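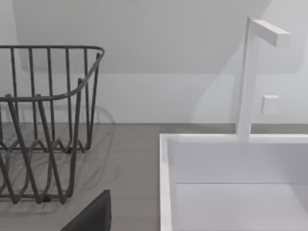 By Kumudini Ranasinghe

Got a letter from the gas company Saturday. Well, not a letter. A postcard telling me I no longer get letters. From now on my bill lives in an app and if I want it on paper that'll be $5 a month, thank you for going green.

Five dollars. To be told what I owe.

I've been stewing on this all weekend so forgive me if it comes out in lumps. I have a bus at 4 and want this off my desk before then.

Start with the money. A stamp doesn't cost five dollars. Paper doesn't. The envelope with the little window, no. Somebody in a meeting picked a number that would sting just enough to make people quit asking. Fine, businesses do that, a parking meter does that. But a parking meter is up front about it. This postcard had a leaf on it.

Who pays the five bucks? Not me, I'll grumble and download the thing. My aunt will pay it. She is 87 and lives in Dadton, in the same second floor apartment since before I was born, and she keeps her bills in a shoebox by year. She can tell you what she paid for heat any winter you like. She catches errors, too. Caught one two years ago, a meter misread, and got 73 dollars back because she had last year's bill in one hand and this year's in the other and a phone wedged on her shoulder. Try that with an app. Try scrolling back 13 months on a phone the size of a cracker while you're on hold on that same phone.

People say teach her. I did teach her. We sat down, made the account, made the password, wrote the password on a card, put the card in the shoebox. Then the app wanted to text her a code. She has a landline. So then it wanted an email. So we made an email, and the email wanted to text her a code.

You see where this goes. I drove home in the dark.

And it isn't only the old. My neighbor is 34 and fixes roofs, has a cracked phone and a plan that runs out of data by the 20th or so. His water bill went paperless without him ever agreeing to it, as far as he can remember. There was a box checked somewhere. First he heard of it was the shutoff notice, and guess what, that one came on paper! Taped to the door. So they do still own a printer.

That's the piece that gets me. Paper is obsolete right up until they need to be certain you saw it. Jury duty, paper. Eviction, paper. Past due, paper, pink even. They know perfectly well what paper is for. A thing in your hand, in your house, that you have to walk past.

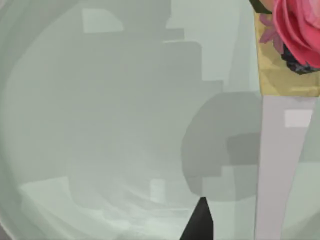 My mother paid bills at the kitchen table the first week of every month. Checkbook, stamps, the good pen. We were not to talk to her. I learned what things cost by walking past that table, I knew the electric went up in August and the doctor came in installments. My kids have no idea. How would they? It all happens inside my phone, silently, on the 12th. I barely know myself. I found out last spring I'd been paying for a second phone line since we moved to Jiltwood. Nineteen months. Autopay just kept right on autopaying.

Now the green argument, which I want to be fair to because I recycle and I care about trees as much as the next person. Twelve sheets of paper a year, per bill. Call it fifty sheets for a whole household's worth of bills, and that's a skinny little stack, less than my kid brings home from school before Halloween. Meanwhile that same gas company mails me a glossy flyer for furnace insurance every few weeks. Full color. Fold-out. No charge for that one and no way to make it stop, I've tried. So spare me the leaf.

Do I think everybody should go back to paper? No. My sister loves the app. She pays from the bleachers at soccer. Good for her, she should have it. I want the other door left open too, thats all, and I don't want a toll booth in front of it.

There's a credit union over in Curkden that does this right and it is not complicated. Once a year they send a card asking how you want your statement. Check a box, mail it back, postage paid. Same price either way. If you don't answer they leave you how you were. They don't take your silence for a yes.

That could be a rule. Some states have rules about it already for certain kinds of bills, ours is dragging its feet. Wouldn't need to be a long law. No fee for a paper bill from a company you can't choose to leave. I can't shop around for gas. There's one pipe in the street. If you have the only pipe, you can spring for the stamp.

I called, by the way. Forty minutes. The young man was very nice, clearly not his idea, and he put a note on my aunt's account and waived the fee through December. Then she has to call again. I asked could he send something confirming that. He said sure, what's a good email.

I asked for it in writing, on paper. He had to go check if they were able to do that. Still waiting ont hat one.

So if you have somebody in your life with a shoebox, go look at their last couple bills for a line that says statement fee or document fee or convenience something. It'll be near the bottom in the small type. Call and make them take it off. Then call your state rep, whose office, I checked, will write you back by regular mail.

Bus is in 10 minutes, gotta run.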